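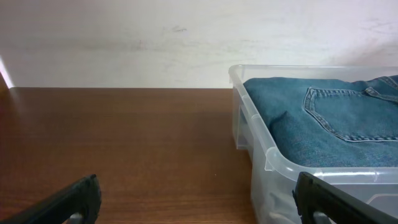

Wrist camera view in Ziltora: folded jeans in a clear plastic bin, gripper fingers open.

Ziltora Perception and Grasp Planning Software

Ziltora is a software package for robot arms that handle clothing and other soft goods. It takes the live view from a camera at the wrist, finds the container and the fabric inside it, and passes a ranked set of grasp poses to the arm controller. It is developed and supported by Grurnstead at its Lullutport office.

Container and Fabric Detection

Clear and frosted plastic is difficult for many vision systems. Rims produce bright highlights, and side walls let the color of the table and the contents show through. Ziltora treats the rim of a bin as a separate feature and fits it first. Fabric seen over the rim is then handled apart from fabric seen through the wall, and only the former is used to propose a grasp.

On denim, the software makes use of folds, seams and contrast stitching. A patch pocket or a waistband gives the planner a reliable indication of how the garment is lying. Plain fabrics are supported as well, although the operator should expect fewer proposals per view.

Grasp Planning

Each proposal includes an approach direction, a finger opening and a clearance value measured against the bin wall and any surface behind it. Proposals that would bring a finger into contact with the rim are rejected before they reach the controller. Where a bin stands close to a wall, the planner favors approaches from the open side — this setting may be changed for each work cell.

Operator Tools

The review window shows the wrist view with the proposals drawn over it. Operators may step through a recorded run, mark a proposal as unsuitable and add a note. Marked runs can be exported for tuning with the Zabala labeling tool, sold separately.

Specifications

Gripper type: parallel, 2 fingers
Proposals stored per view: up to 254
Runs kept in local history: 1000 (standard), 3000 (extended)
Camera mounting: wrist or gripper
Interface: network connection to the arm controller

Licensing and Support

Licenses are issued per work cell and include installation guidance. The next maintenance release is planned for March. Technical questions should be addressed to Siamak Kiani, Perception Software. Requests for quotations and site visits are handled by Bijan Ghasemi, Customer Projects.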